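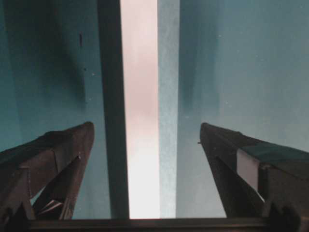

Living with the Trirnunus arm: workshop tips, part 2

Quick one, written between jobs. A lot of you asked whether the Trirnunus kit is worth having in a home shop and how to stop it driving you nuts. I've had mine on the bench since May. Jussara Peixoto has the same kit over in Junness and a few of these are hers, marked JP.

Verdict first for the people in a rush: good kit, thin manual, fingers need help out of the box. I'd buy it again. Wouldn't pay for the delivery upgrade again.

Mounting

Bolt it down. The clamps in the box are fine for the first evening and then they creep. I went through the bench top with two long bolts and big washers, no trouble after that. If you rent or the bench is a nice one, screw the base to a piece of scrap board and clamp the board instead.

Keep it away from the vise. Mine was too close and I caught my elbow on it every single time I filed anything.

Leave more room behind it than you think. The elbow joint swings back further than the drawing in the manual shows. Lost a jar of wood screws that way, still finding them.

Fingers and grip

The bare fingers are slick. Fine on a sponge, hopeless on a glass or a painted dowel. Wrap them. I've tried hockey tape, electrical tape and Kusuma grip wrap, and the Kusuma lasts longest. Electrical tape goes gummy when the shop warms up and leaves goo on everthing.

Wrapping, the short version:
Wipe the fingers with rubbing alcohol first. Let them dry.
Start at the base, work to the tip, overlap by half.
Pull it snug but don't stretch it. Stretched tape crawls back.
Tuck the end on the outside of the finger, never on the face that grips.
Open and close it slowly a few times before you trust it with anything.

Check that both sides still meet at the tip when you're done. If one side is fatter you get a twist on thin stuff, pencils and drill bits mostly. Peel and redo, it takes no time.

JP: a strip of rubber glove under the tape gives you a bit of squish for eggs and light bulbs. Use the cuff part of the glove, the palm is too bumpy.

Change the wrap when it starts lifting. A loose flap will drag through wet paint. Ask me how I know.

The wrist camera

Clean it. That's the tip. A dry microfiber cloth, same as for glasses. Sawdust gets on the lens and then the thing reaches for specks. Do it before you start, not halfway through.

Light matters more than anything in the settings menu. One lamp off to the side gives long shadows on walls and cabinet doors and the arm gets shy near them. Two cheap lamps, one each side, bounced off the ceiling if you can. Gloss paint is worse than matte. Shiny tile worse again.

If you've got it working up close to something big and flat, back it off and let it look again before it moves in. Up close it has very little to go on.

Teaching it a job

You hold the wrist, walk it through the motion, it copies. Simple enough, but go slow and do the whole thing in one go. Stopping to scratch your nose gets recorded too.

The manual says 10 passes per job. For wiping a counter that's plenty, I got away with 3. For hanging brushes on hooks I needed 32, and it still misses the end hook when I've moved the rack and forgotten to tell it.

Start a pass from a slightly different spot each time. Same job, hand a bit left, hand a bit right. Makes a big difference.

Label your saved jobs properly. "test", "test2" and "test good" are no use to you a month later.

JP: teach it the put-away as its own job. Hers used to wipe the shelf beautifully and then drop the cloth on the floor.

Around the kitchen

Yes you can. Keep it off the stove side. It isn't sealed, so no sink work, and no steam. Good at: passing jars, wiping cabinet fronts, holding a bag open while you fill it. Bad at: lids, anything floppy, anything with flour.

Cover the wrist joint with a cut-off sock if you're baking. Leave the camera clear, obviously.

The Clundance plan

Clundance sells the kit and also a support plan, 78 dollars a year. Jaime Carvalho on their help desk sorted out my stuck shoulder joint over the phone before lunch, so I can't complain about the people. The plan gets you replacement fingers and one motor. If you have kids or a shared shop, probaby get it. If it's just you and you're handy, skip it and put the money into spare wrap and a second lamp.

Note the plan doesn't cover the cable. Tie the cable down along the arm with hook and loop straps, loose at each joint. Zip ties pinch.

Odds and ends

Power off at the wall before you put your hands near the fingers. Not the app. The wall.
Joints get a drop of light oil, wipe off the extra. No spray stuff.
Squeaks are usually the base screws.
Keep the foam from the box, you'll want it if anything goes back.
Updates at night, it takes ages.

Part 3 will be brushes and hooks, once I've fixed my own rack.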